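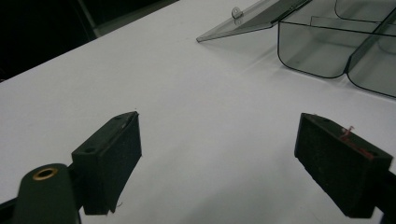 White table, organizer box open.

August, 4:00 pm. Reed bench, Bovness workshop.

Back on the Hashemi tenor today. Shahla Parsa wants it for the Flekomside sessions and says the low B and C sharp gurgle when she plays quietly. Leak light showed nothing on the bell keys with the pads closed by hand. With the keys closed by the spring and linkage there was a sliver at the back of the low C sharp pad. Floated the pad again, checked with cigarette paper at four points, even drag at all of them. Also shimmed the G sharp adjusting screw with a bit of thin cork -- it was backing out.

Play test: low B speaks softly now. Low B flat still slow to start. Tried her mouthpiece and mine, same result, so it's in the horn. Will look at the bow joint next.

Serial ends in 636, in case anyone goes looking for it in the old Bustthorpe ledger. The page there says relacquered, no year given.
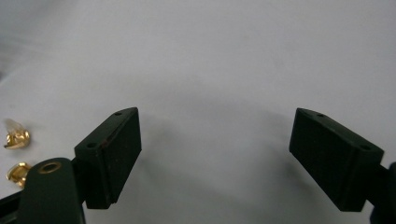 What grit for touching up the reed tips?
Start with 400, a few light strokes, flat on glass, then play it before taking off any more.

Two of Shahla's reeds were warped at the heel. Flattened both. One is usable for rehearsal, the other stays dull whatever I do, so I've marked it and put it back in her case.

To do: bow joint leak test, new neck cork, oil the palm key rods. She needs the horn before the first session, and I'd like to hear her play it in the big room before it goes out.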